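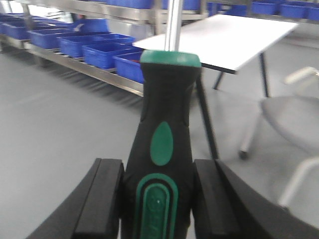
12 May 2020

Bench notes, kitting area. Writing this up while the coffee's still hot because Pádraig wants something on paper before we talk to the Lapointe people again, and because if I leave it until tomorrow I'll forget the half of it.

Long stretch on the hand tools today. We've been calling this the Nadum job, after the field service kits it's meant to feed (screwdriver, pliers, tape, the usual, one set per technician). The arm picks the tools and lays them up, a person checks the kit and closes it. That's the theory anyway! Small parts are still picked by hand out of the blue bins and I can't see that changing this year, they're too fiddly and they all tangle.

Screwdrivers went well. I've got the grip set at the middle of the handle now, one pad each side, shaft pointing away from the wrist. Earlier I had it going for the narrow bit up near the collar, which looked lovely in the simulator and then let the handle swing like a pendulum as soon as the arm sped up. Middle of the handle is dull and it holds. The rubbery grips are forgiving, so I've backed the force off one notch and will see how the pads look at the end of the week. The older hard plastic handles will want their own setting. Note to self, ask Shewit which ones are still being issued before I waste a morning on tools that are about to be scrapped.

133 picks on the log, 4 drops. Three of the drops were before I moved the grip point. The last one I can't explain, the log just shows the fingers closing further than they should. Might have grabbed a corner of the packaging. Leaving it open.

Now the people side, which is what took up most of the afternoon.

Kazue has been doing kits for longer than I've worked here and she sat with me for an hour going through how she does it. I should have done this in February, before we wrote a single line of the sequence. She doesn't pick in list order at all. She takes everything from the low shelf first, then stands up once and stays up. Our sequence follows the list top to bottom, which doesn't bother the arm, but it hands her the tools in an order that makes the checking slower. She wants the screwdriver last, because it goes on top and she looks at the tip as she closes the lid. Easy change. Done already, running it in the morning.

She also said (and I want this written down properly) that she doesn't mind losing the bending but she does mind waiting. Standing with her hands free while the arm trundles back for the next thing is worse for her than being busy. I'd been quite pleased with our cycle time until then. So we're going to try having the arm work one kit ahead, so there's always a set of tools sitting ready when she turns around. It needs a second tray position and I think we have the reach for it. Fasil doesn't think so. We've bet a lunch on it.

Fasil's other worry is the job sheets. At the moment whoever does the kit signs for it. If the arm lays up the tools and Kazue checks them, what is she signing for? Kittipong reckons she signs for the check and the arm's log covers the rest, but he'd be the one digging through that log when a kit turns up short, so I want to hear him say it again after he's done it a few times. Pádraig to raise it with Gidunano, as it's their form.

Hours came up as well. The order is for 3,000 kits and everyone can do that sum for themselves. Pádraig said again that no one's shifts are being cut over this, and that the time goes to the repairs backlog. Kazue would like to learn repairs and said so straight out. Kittipong would rather not, he likes kitting, likes having the radio on and knowing what the day looks like. I don't have an answer for him. There'll be less of it to go around and it's better to say so now than let him find out from the roster. I've asked Pádraig to sit down with him one on one.

One thing I hadn't thought of: the noise. It's not loud, but the gripper makes a little whine each time it closes and after 60 or so you hear it in your sleep. Shewit, who works nearest, has asked if it can be programmed quieter. Slower closing might do it. Will try at lunch when no one's waiting on kits.

To do
Swap in Kazue's order and run a full batch
Measure reach for second tray (and collect my lunch)
Force settings, hard plastic handles, after talking to Shewit
Closing speed against noise
Look at that last drop again with fresh eyes
Labels for the bins, the Imness ones keep peeling at the corners

Pliers next. They open when you pick them up by one handle, so that should be fun.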